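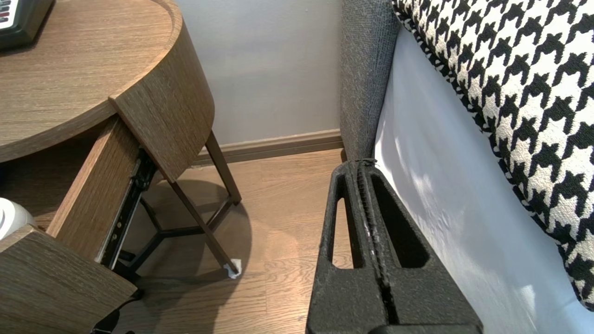 Yến Tăng: Please tell me the drawer front follows the curve! I had a round bedside table once with a square drawer stuck in it and it drove me up the wall every single night.

It does, Yến, and I was every bit as pleased as you're going to be. The front is rounded to match the rest of the table, with the same wood grain on it, and it rides on a proper black metal slide. I've been going on about round nightstands since February (sorry, regular readers), so when I got to room 739 at the Celdale and found one right next to the bed, I put my bag down on the floor and went straight over to it before I'd even looked at the bathroom.

For anyone new, I'm collecting ideas before I spend money on a pair for our own bedroom. The best I've been quoted so far is 1000 for the 2 of them from Tevley, and they look nice, but I want to know how a round top does with all the junk that ends up on it. Hotels are great for that. They've got to fit a phone and a remote on there before you've even added your glasses and your water!
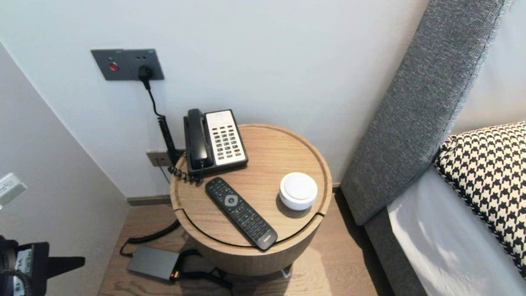

Phone, remote and little white puck on the round top, with a raised rim to keep them all in.

I love that rim. My current table is flat right to the edge and I knock my reading glasses off it at least once a week, usually at two in the morning. The dark groove just under the top is a lovely touch too, and I'd like something like it on ours. Light oak against a gray woven headboard is pretty much the color scheme I've been trying to talk my household into all year, so I'm feeling smug.

What I'd change is the cords. The phone's curly one hangs down past the edge, there's a power cable coming down the wall, and then there's an adapter on the floor with its little orange light. A round table doesn't give you a nice square back corner to hide things behind! Rosimeire Lacerda suggested a hole at the back and a clip on the wall side, and I'm going to ask Tevley if they'll do that for me.

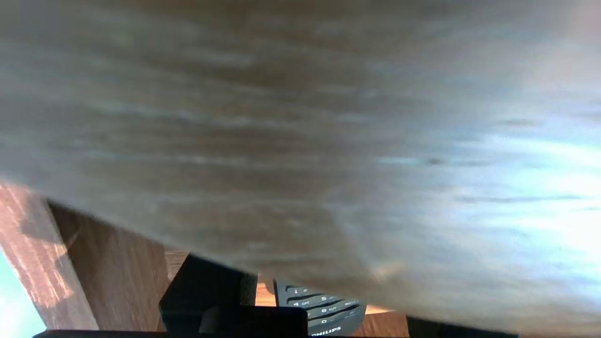
Wood-grain-like surface nice and close, plus a keypad with the Philips name on it.

I do go back and forth on how streaky I want the grain. Štěpánka Čierny says go plain or I'll be sick of it by next winter, Kekeli Aryee says the busier the better (it hides cup rings). I'm leaning Kekeli's way. If you've got a round one at home, leave me a comment and tell me what you keep in the drawer, and if it sticks when the weather's damp.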